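3.2 Teleoperated demonstrations

Last updated 2025-10-09 · 2 min read

Sidewalk routes in Matar, our simulated downtown, all driven remotely through the Batora client. The operator gets the forward view and a gamepad, nothing else. Start pose on the long walk beside the glass-fronted building.
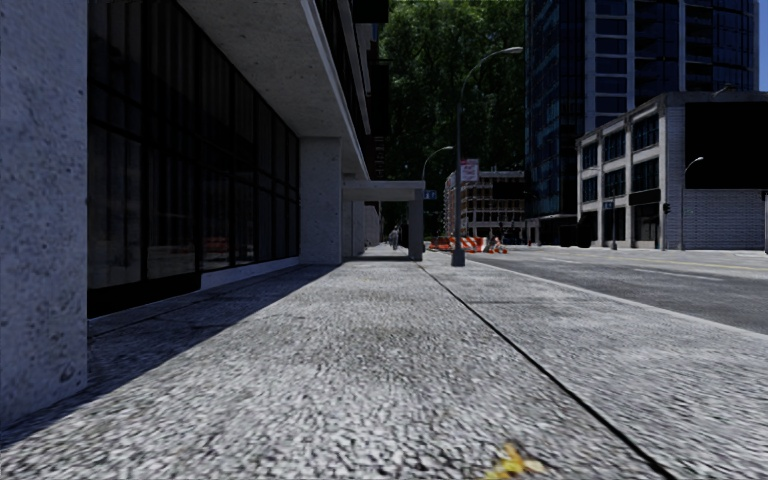
Figure 4. Views from the demonstration routes, Matar map.

Operators told to hold the middle of the pavement and go easy on the stick. Most did. We logged 2000 demonstrations, dropped the ones with a collision, kept the hesitations.
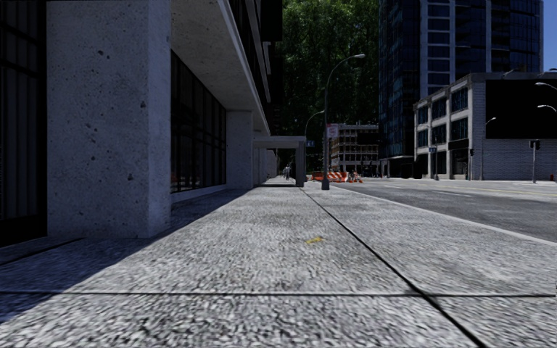

Commands are recorded as velocity and turn rate, then resampled. Early runs had a lag between stick and veiw, corrected offline. Straight segments are over-represented, so we weight turns by 2 in the loss.

Crossings were harder. Operators slow down before the curb, and the policy (Gutine) copies the slowing but not always the restart. 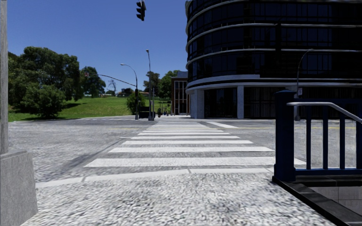

Clusex wrote in the comments that stopping at a curb is ambiguous from a single view, and asked for a short history input. Added, 1000 crossing demos retrained with it. Results in 4.1.

Corners next to signal poles got there own set, with wider turns demonstrated on purpose.
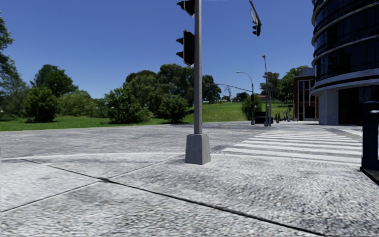 3.3 Corrections during rollout

Operator takes over when the policy drifts, hands back once heading is recovered. Only the takeover part is added to training.

14 shares · 3 comments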